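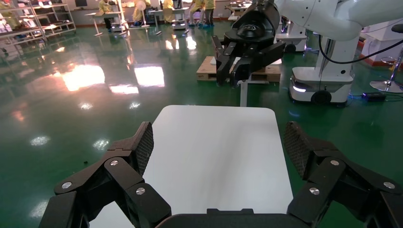

Local Beef Supply Program: Progress Report to the Soder Fund

15th October
By Dragica Perić

Work since the last report in March has gone mostly to the supply agreements and the labeling checks. Both are behind the plan we sent you, the second by more than the first.

Supply agreements

We now have 41 farms signed up to sell finished cattle through the Narnberg plant. The target for this stage was higher, and several farms in the Lutitia valley are holding off until they see what the winter price looks like. Two said they were unhappy with the payment terms in the first draft. We have shortened the payment period and sent the new version out.

Farms in the program have delivered 578 head so far. Weights were good through the summer and dropped a little in the last few weeks, when some herds came off dry pasture. The plant has asked for more even delivery, as it had too many animals in one stretch and almost none in the next. Kanyarat Nakpan has drawn up a booking calendar with the plant manager and most farms are using it.

Retail

The Vukadinović stores carry the local label on mince, stewing beef and two kinds of roast. Steaks were dropped after a short trial when the stores could not get a steady supply of the same cuts. They would like to try again once the booking calendar has run for a full season.

Total retail packs sold under the label came to 3,712. Mince made up most of it. Sales of roasts were slow in the warm months and we expect them to pick up.

Labeling checks

We checked 174 packs against the plant's batch records. Nine had an origin code that did not match. All nine came from the same packing shift, and the plant has changed how codes are entered at the start of a run. We have not yet done the second round of checks. It was held up by a change of staff at the plant and will now be done before the end of the year.

Spending

Spending on transport is over budget, mainly from half-full loads early on. Spending on printed material is under. We ask your approval to move the unspent print money to transport. Kanyarat will send the full accounts separately.

Next steps

Finish the second round of label checks. Meet the Lutitia farms again with the new payment terms. Agree on winter prices with the plant and the stores.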